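News > Research > Manipulation

Turkon Reports Results of Two-Handed Demonstration Method

Mar 7, 2024. Turkon today released results for Grodley, a method for training robot arms from demonstrations that people record with hand-held grippers. An operator works at a table with one gripper in each hand, and no robot is needed during recording.
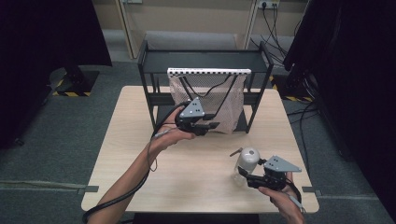
The training set contains 289 demonstrations of tabletop tasks with household items. Grodley aligns the left and right recordings in time, then trains a single policy on both. Earlier Turkon work trained a separate policy for each hand and joined them at run time, which caused timing errors when one arm had to wait for the other.

Turkon also changed how approach motions are handled. Segments recorded before the fingers reach an object are now kept at full length. In the previous version they were shortened, and the policy often closed the gripper too early. 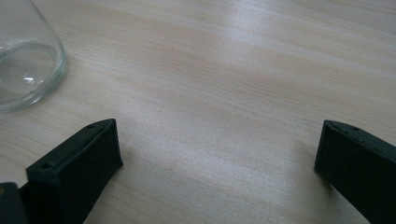 View from a gripper camera, with the fingers open and a clear glass on the table.

Tests were run on 2 arms at the company's Pirnmont lab. Over 51 trials, the joint policy failed 5 times. Most of the failures involved transparent objects, where position estimates were less stable. The tests did not cover moving objects or changes in table height.

A technical report is available on request. Henare, the company's annotation tool, will add support for the Grodley recording format in May.

Filed under: Robot Learning, Company News

Related releases
Henare Adds Time Alignment for Paired Recordings
Turkon Opens Pirnmont Test Lab
Technical Note: Gripper Calibration Procedure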